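Review: Rullbridge kitchen-arm planning software, after one season in a working test kitchen
Posted 9/17/23 by Imani Ferreira

I run the prep side at Nurkoda, where we cook and portion lunches for offices all over Prerkuldale, and I've been asked by more than one reader to write up the Rullbridge package. So, okay! I'm a cook by training and I'd never touched anything like it before. If you want benchmarks, Pentti Rantala in our tech group is your guy. You're getting the view from the apron.
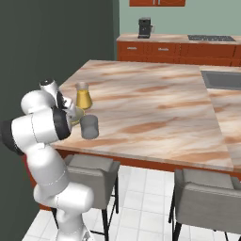
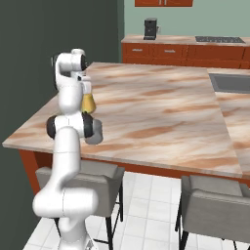 Two views from the sample kitchen in Rullbridge.

What Rullbridge sells is a way to try out a job for an arm on your screen before anybody bolts anything to your floor. You pick a room, put in your counters, place the arm, give it a task and watch. We paid $1717 for the year, which covers 13 seats, and my boss grumbled about it until he saw what Marchetti wanted for a site visit. I started in the sample kitchen because building our own took me forever (more on that below). It's a nicer kitchen than ours, let me tell you, with that marble-patterned island and the gray bar stools tucked up along it. But the stools ended up being the most useful thing in there for me, because the arm stands right on the side where people would sit. I looked at that and thought, well, that's Ekow's spot. Ekow Zakaria has worked the near side of our prep table for years, and if an arm goes there, Ekow goes someplace else. We had a whole staff meeting about it and I'm so glad we had it before the purchase order went in.

That's my biggest praise for this thing. It got the crew talking. I put it up on the break room TV and people who had been pretty quiet about the automation plan suddenly had opinions. Arlo Mercado wanted to know who wipes down the counter under the arm and whether it has to be switched off first. Anastasia Karagiannis, our shift lead, asked who gets called when it stops at five in the morning, and would that person be paid extra for it. The answer to that second one had to go up to management and come back down again. It's yes now, and it's in writing.

The job we're handing over is moving sauce containers from the counter to the packing line, which is dull and hard on the wrists. Under the plan the arm takes that and we keep the cooking, the tasting and the final check. No one's hours get cut through next year. I'll be straight with you, a couple of folks still don't love it, and I don't blame them. When you've done a job by hand a long time, watching it on a TV with a robot in it feels weird. Two people are training to be arm leads, which comes with a raise. Ekow is one of them, so he picked his own new spot.

Now the gripes. Building your own room is a pain. I spent 24 hours over two weeks getting our prep area in there, and the walk-in door still opens the wrong way. The menus are written for engineers. "Commit end state" means save, in case you're wondering. I lost an afternoon's layout learning that one.

Also, the rooms come out so clean! Our counter at eleven in the morning has tubs, towels, a label printer and somebody's coffee on it. In the sample kitchen you get a dish, a can and a flask bunched up near the corner and then a big stretch of bare marble. You can add clutter yourself, one piece at a time, and please do it before you show your crew, or the first thing you'll hear is that it doesn't look like any kitchen they ever worked in. They'll be right, too.

Support was good. I wrote in with 90 days left on our first term to ask about sharing seats between shifts, and a real person called me back that same afternoon and walked me through it. The tutorial videos are fine but whoever narrates them talks too fast.

Would I buy it again? Yes, for planning and for getting everybody in the same conversation. I wouldn't use it to promise anyone how fast the line will run, and I wish there was a cheaper version for small kitchens with only a few people. Four stars out of five. I'd bump it up if they fixed the save button.

If you've used it in a bakery, leave me a comment, my sister-in-law is asking.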